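# Gardons la vaisselle dépareillée

Samedi 28 janvier

Ma belle-sœur a jeté ses assiettes à Noël. Elles étaient bonnes, simplement elles n'allaient plus ensemble : des blanches, deux bleues, une à liseré dont personne ne savait d'où elle sortait. Elle a tout remplacé par un service complet de chez Söderlund, soixante-quatre euros de port compris si l'on commande avant juillet. Je n'ai rien dit à table. Je le dis ici.

L'idée qu'une table doit être assortie est assez récente dans les familles comme la mienne. Ma grand-mère possédait un service, reçu à son mariage, qui restait dans le buffet. Le reste du temps on mangeait dans ce qu'il y avait. Chacun avait son bol, qu'on reconnaissait à un éclat, à une couleur ou à une forme. Le service, lui, n'appartenait à personne.

On me répond que la vaisselle assortie se range mieux. C'est vrai. Elle s'empile bien et prend moins de place dans un petit placard. Mais dès qu'une assiette casse, l'ensemble paraît incomplet, et l'on se met à chercher une référence que le fabricant a retirée de son catalogue. J'ai connu ça avec la gamme Fliso : il me manquait 3 assiettes creuses, et le magasin m'a proposé de reprendre tout le lot dans la nouvelle teinte.

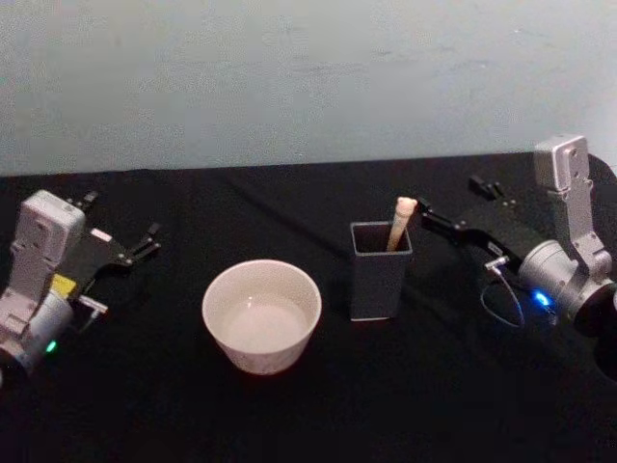
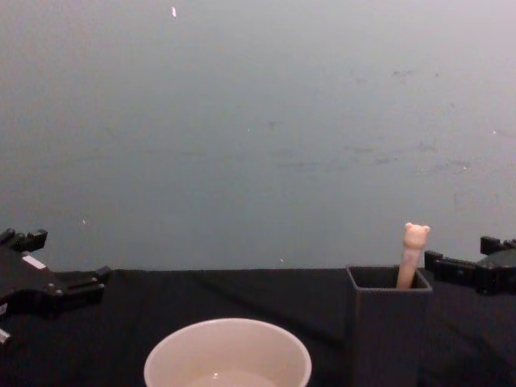

*Un bol clair sur un tissu noir, un support sombre à côté.*
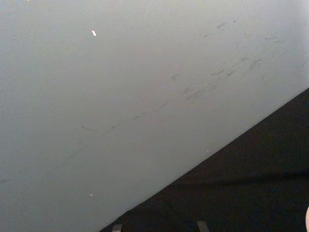 Il y a aussi la question du prix. À la ressourcerie de Plunditz, un bol coûte 2 euros, parfois moins. Lemlem Gebretsadik, qui tient le rayon cuisine, me dit que les pièces seules restent des mois en rayon tandis que les séries de six partent le matin même. Elle finit par vendre les premières au carton. Le rayon en comptait 461 au dernier inventaire, toutes utilisables.

Je ne prétends pas que tout se vaut. Un bol trop lourd fatigue le poignet, un bord trop épais est désagréable pour boire, et certaines décorations supportent mal le lave-vaisselle. Ce sont de bons motifs pour se séparer d'un objet. La couleur du voisin n'en est pas un.

Mon amie Na-rae Shim soutient le contraire. Elle reçoit beaucoup, et trouve que des assiettes identiques mettent tout le monde à égalité - pas de belle pièce pour l'un et d'assiette ébréchée pour l'autre. L'argument se défend pour un repas de fête. Il me convainc moins pour la soupe du mardi, qui est tout de même le cas le plus fréquent.

Pour ma part, j'ai récupéré les deux assiettes bleues avant le passage à la déchetterie. L'une est un peu plus creuse que l'autre, je m'en sers pour les pâtes. Celle à liseré était déjà partie.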